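4. Règles de conduite du poste bimanuel Pluteo

Cette section s'adresse à toute personne qui met la main au poste, y compris celles qui « passent juste vérifier un truc ». Elle suppose que la section 3 (fixation, câblage, mise sous tension) a été lue. Si elle ne l'a pas été, la section 3 est plus courte que la remise en état d'un poignet.

Les règles valent pour les postes Pluteo installés dans l'atelier Gedley et pour celui de la salle Badawi. Elles ont été révisées en juin par Danica Sokol, qui a supprimé onze pages et ajouté le paragraphe 4.6. Ne cherchez pas les onze pages, elles ne vous manqueront pas.

4.1 Qui fait quoi

Une séance se conduit à deux : un opérateur aux commandes, un observateur près de l'arrêt d'urgence. L'observateur observe. Il ne répond pas à ses messages, ne plie pas le linge de la séance suivante et ne donne pas d'avis sur la trajectoire tant que le bras bouge.

L'opérateur annonce à voix haute chaque mise en mouvement. « J'y vais » suffit. « Attends, je crois que » ne constitue pas une annonce.

Note : les rôles s'échangent uniquement bras au repos et couple coupé. Un échange en cours d'épisode invalide l'épisode, même si personne ne s'en aperçoit, et quelqu'un finit toujours par s'en apercevoir au moment du tri.

4.2 Avant la séance

1. Vérifiez que l'arrêt d'urgence est accessible sans se lever. Appuyez dessus. Oui, à chaque fois.

2. Déverrouillez-le et relancez l'interface Kilamura. L'interface met un moment à retrouver les deux bras. Cliquer plusieurs fois sur « Connecter » ne l'encourage pas.

3. Contrôlez le serrage des embases à la main. Une embase qui bouge sous la main bougera davantage sous le couple.

4. Suivez chaque câble de caméra, du poignet jusqu'à l'embase. Il doit garder assez de mou pour une rotation complète du poignet et pas assez pour s'accrocher à une pince. Entre les deux, il existe une longueur correcte. Prenez le temps de la trouver.

5. Ouvrez et refermez chaque pince à vide, à vitesse réduite.

6. Regardez l'image des deux caméras de poignet. Une image noire indique le plus souvent un connecteur mal enfoncé. Une image floue indique le plus souvent un doigt.

7. Essuyez le plan de travail avec un chiffon sec. Pas de produit à vitres : le précédent essai a laissé des auréoles que le modèle a prises pour des objets pendant toute une série.

Attention : ne déplacez jamais un bras à la main quand le couple est actif. Le bras résiste, vous insistez, le réducteur tranche le débat.

4.3 Préparation des textiles

Les chaussettes, torchons et vêtements utilisés sur le poste appartiennent au lot de travail. Les vôtres n'en font pas partie, même propres, même très jolies.

1. Sortez du bac les pièces prévues par la fiche d'épisode.

2. Retirez ce qui peut se coincer dans une articulation : cordon, étiquette à moitié décousue, épingle oubliée.

3. Vérifiez l'absence de fils tirés. Un fil long s'enroule autour d'un axe avec une patience que le reste du poste n'a pas.

4. Disposez les pièces selon la fiche. Si la fiche indique « au hasard », lâchez-les et n'y touchez plus. Arranger le hasard pour qu'il soit plus joli fausse la série.

5. Les pièces en attente restent hors de la zone de saisie des deux pinces.

Note : les textiles foncés et clairs sont mélangés volontairement. Merci de ne plus les trier par couleur en fin de séance.

4.4 Pendant la séance

1. Démarrez à vitesse réduite et gardez cette vitesse pendant les deux premiers épisodes. La pleine vitesse n'est autorisée qu'ensuite, sur accord de l'observateur.

2. Aucune main, manche ou tasse ne franchit le panneau avant tant que le couple est actif. La règle ne prévoit pas de dérogation pour les gestes rapides.

3. Un seul bras saisit à la fois, sauf si la fiche demande une prise à deux pinces. L'autre bras attend en position dégagée, pince vide.

4. Si une pièce tombe hors de portée, terminez l'épisode comme échec, coupez le couple, puis ramassez. Un échec proprement enregistré est utile. Une réussite obtenue en poussant la chaussette du bout du stylo ne l'est pas, et le stylo se voit.

5. Si les deux bras convergent vers la même pièce, l'opérateur relâche les commandes. S'il ne le fait pas, l'observateur appuie sur l'arrêt. Il n'a pas à se justifier, ni sur le moment ni à la machine à café.

6. Au bout de 60 minutes, pause. La pause concerne les moteurs autant que les humains, et les moteurs discutent moins.

Attention : un arrêt d'urgence coupe le couple. Un bras levé redescend alors sous son propre poids, et ce qu'il tient redescend avec lui. Gardez la zone sous les bras dégagée en permanence.

4.5 Étiquetage des épisodes

Chaque épisode reçoit une étiquette avant le lancement du suivant. Les étiquettes admises sont « réussi », « échec » et « à revoir ». L'étiquette « presque » a été retirée de l'interface. Elle figurait sur le tiers de la base et voulait dire autre chose pour chacun.

Le lot en cours compte 3 766 épisodes. Ceux classés « à revoir » sont repris le mercredi, à froid, par quelqu'un qui n'était pas aux commandes. On juge étonnamment bien les gestes des autres.

Critères de réussite pour une saisie simple :

- la pièce quitte entièrement le plan ;
- elle reste tenue jusqu'à la fin de l'enregistrement ;
- aucune autre pièce n'a été emportée au passage ;
- aucun contact entre les bras, même léger, même élégant.

En cas de doute, « à revoir ». Le doute n'a pas à être argumenté dans le champ commentaire, qui est limité et sert aux anomalies matérielles.

4.6 Incidents

Est un incident : tout contact non prévu entre un bras et une personne, une paroi, l'autre bras ou un câble. Est également un incident : tout événement suivi d'un silence puis de la phrase « on n'est pas obligés de le noter ».

1. Arrêt d'urgence.

2. Vérifiez que personne n'est blessé. Si quelqu'un l'est, la suite de cette liste attendra.

3. Laissez le poste en l'état et notez la position des bras.

4. Remplissez la fiche d'incident : heure, numéro d'épisode, vitesse réglée, ce qui s'est passé. Restez factuel. « Le bras gauche s'est énervé » n'aide pas la maintenance.

5. Prévenez le responsable du poste avant tout redémarrage. Le redémarrage lui revient, y compris s'il est 18 h 50 et que le lot est presque fini.

Note : aucune fiche d'incident n'a jamais valu d'ennuis à son auteur. Les fiches absentes, si.

4.7 Fin de séance

1. Videz les pinces. Une pince laissée fermée sur un tissu force pour rien et marque la pièce.

2. Ramenez les deux bras en position de repos par la commande prévue, puis coupez le couple. Dans cet ordre. L'ordre inverse fait du bruit.

3. Remettez les textiles au bac, sans les plier. Le pliage fait partie d'une autre tâche et nous n'en sommes pas là.

4. Contrôlez de nouveau les câbles de caméra, en particulier là où ils longent les moteurs. Signalez toute gaine pincée ou blanchie.

5. Fermez l'interface Kilamura avant d'éteindre l'alimentation. Le dernier épisode n'est écrit sur le disque qu'à la fermeture.

6. Signez le registre. Une signature par personne présente ; l'observateur compte comme une personne.

4.8 Rappel sur les voyants

Les voyants des moteurs renseignent sur les moteurs. Ils ne disent rien de la position de votre main, de l'attention de votre observateur ni de la qualité de la prise. Consultez le tableau de la section 3 pour la signification des couleurs et des clignotements, et n'en improvisez pas d'autres.

Toute pièce encore tenue en hauteur se dépose sur le plan par commande, à vitesse réduite, avant la coupure du couple. Les modalités de remplacement des doigts de pince sont traitées en section 5.
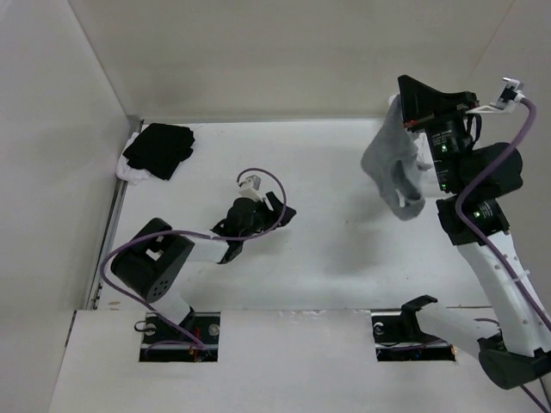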